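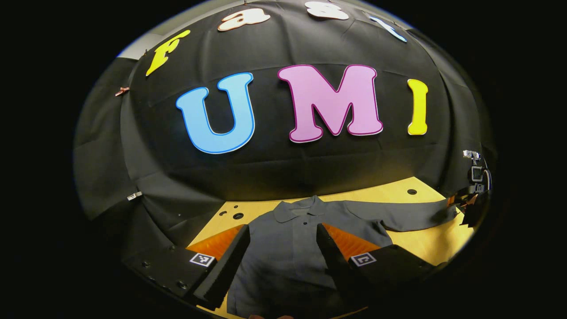 Bavix signs off gripper money, arms to wait

May 22, 2025

Bavix has put aside money for a second round of equipment at its Bramstead workroom, the clothing care firm confirmed this morning. More hand-held grippers first. A decision on further robot arms pushed back until the spares bill is understood.

The sum agreed is £2073. Small beer next to what was asked for in March, when the workroom put in for two complete stations and was told to come back with something shorter.

Anatole Chauvin, who runs the Bramstead side, said the shorter list was probably the better one. "We asked for everything at once and could not say what we'd use first. Now we can. It's the grippers, because that is what people have in their hands all day."

Folding is the job. Polo shirts at the moment, long sleeves included, laid flat on the table and worked from there. Staff go through the fold with the hand-held gripper so the same moves can be passed on to an arm later. Bavix wants shirts sorted before it spends on anything for trousers or bedding.

Most of the money goes on one order with Besson, the supplier. Chauvin put a price of £595 on each hand-held unit, fingers and mount included, camera bought seperately. Two units in this order. What's left goes on soft pads, printed markers, screws, and a box of cables that he said "should have been in the first budget and wasn't".

Pads are the sore point. They wear, and the first plan treated them as part of the gripper and not as something you buy again and again. The new plan gives them their own line, reviewed monthly. Same for the markers, which get scuffed and have to be reprinted.

Delivery is quoted at around 30 working days. Chauvin said he had asked for the pads to be sent ahead in a seperate parcel, no answer yet.

The arms are a different matter. Bavix had hoped to choose this spring between buying outright and a lease offered by Potow, which would cover repairs but ties the firm in. The finance office likes the lease. Bramstead is less keen. The worry there is what happens if the mounts change halfway through and the arm on the contract no longer fits the fingers in the drawer.

"I'd sooner own it and be able to take it apart," Chauvin said. "But then the repair bill is ours as well, and I can't tell them what that will be. So we wait."

A written comparison of the two routes has been asked for. It is to cover power, floor space, insurance, training time and the cost of a day lost when something breaks. Potow has been asked to say in writing whether fingers and camera mounts made by others can be used without ending the repair cover. Bavix said it would not sign without that.

Tables also came up. The workroom wanted new ones at a set height, with fixing holes drilled to its own pattern. Turned down for now. The view from finance was that holes can be drilled in a table already paid for, and Chauvin did not put up much of a fight over it. Lighting was cut from the list too, and a request for a second stock of test clothes was trimmed to shirts only, several sizes, dark and light colours.

No new jobs are tied to the spending. Existing staff will share the extra grippers across the day, with a short handover between turns so a worn pad or loose screw gets written down before the next person starts. The log will be used to work out how many pads to order next time, and it will go in with the arms comparison when that is ready.

Other firms thinking of doing the same have been in touch, Chauvin said, mostly asking about price. His advice was to get quotes for the spare parts on the same day as the quote for the machine, and to ask how long they take to arrive.

Besson and Potow were both contacted. Besson confirmed the order had been recieved. Potow had not replied by the time this went up.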